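Technician for gripper cell, part time, Votville

Rurus is looking for one person to look after our gripper cell in the Votville workshop. The work is 2 afternoons per week in the beginning, and from October it can become more.

The cell is small: one arm, one gripper with two fingers, one white table in a black metal frame. You will clean the fingers and check that they close parallel, tighten the screws of the wrist, look for worn cables, and teach the positions again after each change. Every work is written in the cell book, which is now at entry 1114. Spare fingers are on the shelf and you will learn to fit them in your first week.

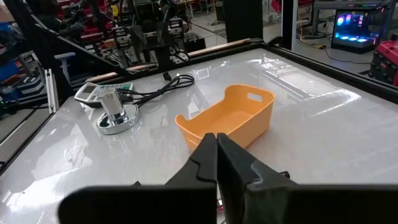

Pirmin Camenzind remarks that the closing gap of the fingers is the point where new people lose the most time, and he asks that candidates are patient with a feeler gauge. Experience with it is welcome, but he will also show it.

We expect that you have worked with some machine before, in a school or in a company. You should read a simple wiring plan and write short notes in English which another person can follow. Programming is useful but we do not require it.

We offer a paid trial of 5 shifts, a key to the workshop and flexible hours after 8 in the morning. Please send a short letter and your CV to Rurus, Votville, with the words "gripper cell" in the subject.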